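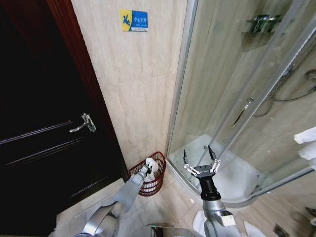 Gavarport, September 7, 2021

Ghazal Parsa

Hi all! I'm writing the house rules for a two-armed robot doing guest bathrooms, and I'm stuck on trash and towels. My draft is 14 lines long and half of it is me arguing with myself. Can one gripper touch used tissues and later a clean towel if it gets wiped in between? My gut says no way, but splitting the arms (left for trash, right for linen) makes every job slower.

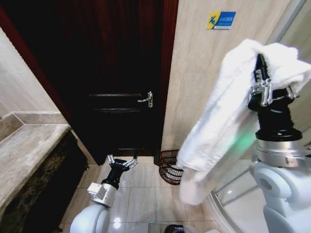

I also can't decide on the door. Right now I've got it closed during a run with a tag on the outside handle — but then whoever's supervising has to be in there too, and these rooms are narrow. How do you folks word that part? 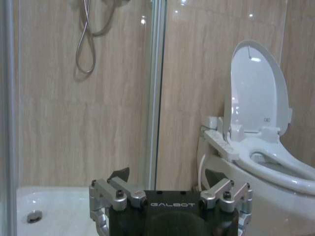 Sheyla Agudelo

Split the arms. We tried "wipe between tasks" at Zarby and people skipped the wipe whenever they were behind. Trash first or linen first doesn't matter much after that, just write one order down and stick to it. For the door, our rule is closed and tagged, with one person inside holding the stop button. If there's no room for a person, the robot doesn't run.

Réka Szénási

just use gloves on the grippers, works fine

Emese Juhász

Gloves are OK if they don't slip or cover a sensor, so ask your supplier first. I'd add a line on wet floors: dry it before the base rolls in, sign or no sign. And keep a log! Ours is one sheet per room, 27 rooms, and it's how we caught a towel going back on the rack after it touched a basket.

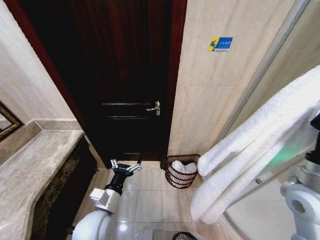
Left gripper open, towel on the right, door closed.

Comments

Dorottya Bárány: What do you do with a towel that brushes the basket? We send it straight to laundry.

Ghazal Parsa: Same, adding that now. Going with split arms, thanks Sheyla!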